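Minutes of the Kitchen Corner and Shared Supplies Meeting
Held 2018-10-13 in the long room, Vovgate
In the chair: Surachet Khamphan
Minutes: Cristóvão Tavares

1. Welcome and apologies

Surachet opened the meeting and thanked everyone for coming out, and especially for bringing so much to eat (the lemon bars were gone before we reached item 2, which the minute-taker would like to record with some sorrow). Apologies had come in from the Matos table, who were away at their own harvest supper and sent their good wishes.

2. Minutes of the June meeting

These were read through and agreed with one change. Under "Pantry shelves" the word "painted" should have been "sanded." The painting is still to be done, and Surachet said he has not forgotten it.

3. Measuring cups, spoons and the baking table

This took up most of our time, and happily so, for it's a subject on which nearly everybody had something to say.

The colored measuring cups have become the best loved things in the whole supply cupboard. The beginners' baking group finds them a great help, as it is so much easier to call out "pass me the red one" across a busy table than to have people squinting at the little numbers on a handle. On the other hand, they do wander. They go home in apron pockets, they turn up in the flour, and one spent most of the summer in the garden shed being used for birdseed.

There was a long and good-natured talk over how they should be kept. One view was that they ought to hang from hooks by their handles, where a missing one would be noticed at once. The other was that a clear bin on the table is quicker for everyone, and kinder to those of us who can't reach the hooks. After a good deal of back and forth we settled on the bin, with the hooks to be looked at again if the cups keep wandering. 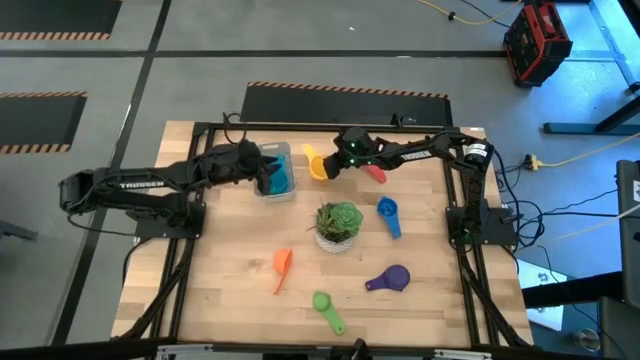
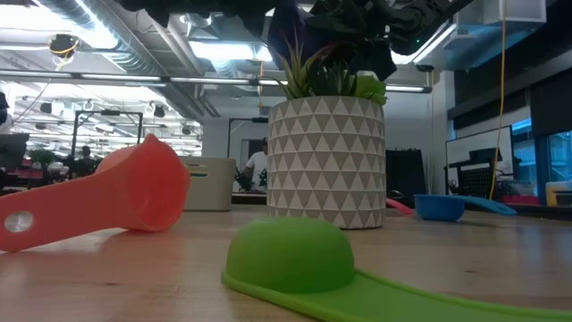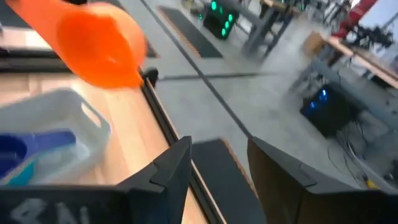 Photos: Hekuvico / Vovgate shared supplies

It was agreed:

That the cups and spoons will live in the plastic bin between sessions, and that whoever closes up will put them back in it.

That the cups be washed by hand and left on the rack until they are properly dry before going away. Cristóvão spoke up for this one, having found a stack of them stuck together so firmly that it took two people and a bowl of warm water to part them.

That anyone who would like to borrow a cup for home may do so, with their name in the blue notebook.

4. Plants on the table

The question was raised whether the succulents should stay on the baking table or be moved to the window. Those in favor of the window said the plants would like the light, and that flour can't be good for the leaves. Those in favor of the table said that it is a pleasure to have something green to look at while the dough rests, and that the plants always seem to cheer up new people on their first visit.

Surachet pointed out, gently, that nobody had yet asked who is watering them. It came out that several of us were, each believing we were the only one. As this is rather more water than a succulent wants in a year, Surachet will take it on alone, and the rest of us are asked to keep our hands off, however thirsty they look!

The plants will stay on the table for quiet days and go to the window sill when there is baking. Please lift each pot from underneath and wipe the wood where it stood.

5. Care of the wooden tabletop

The top is still a lovely thing and we would all like it to stay that way. Cristóvão has been reading up on oils and offered to do a first coat with plain mineral oil from Honis, leaving it overnight. He asks that it be wiped down with a damp cloth only, with no scouring pads, and that hot trays go on the cork mats. A short and slightly guilty silence followed the mention of hot trays.

6. Money

The supplies fund stands at $668. Two requests were put forward: $54 for the oil, cloths and cork mats, and $20 for a second set of measuring spoons, as the present ones are often wanted in two places at once. Both were agreed without fuss. A suggestion that we buy a stand mixer was received with great interest and put off until the spring, when we shall see what the cake sale brings in.

7. Any other business

The label on the sugar jar has faded again and will be redone in a pen that can stand up to steam.

There was a request for more savory recipes at the beginners' sessions. Cheese scones were mentioned, and then flatbreads, and then for quite some time everyone's grandmother's flatbreads. Anyone willing to lead a session is asked to speak to Surachet.

A green apron was left behind after the last session and is hanging by the door.

8. Close

Surachet thanked all present for their patience and good humor, and the meeting closed with a second pot of tea. The next meeting will begin at 10 in the morning, same room, and Cristóvão has promised to bring twice as many lemon bars.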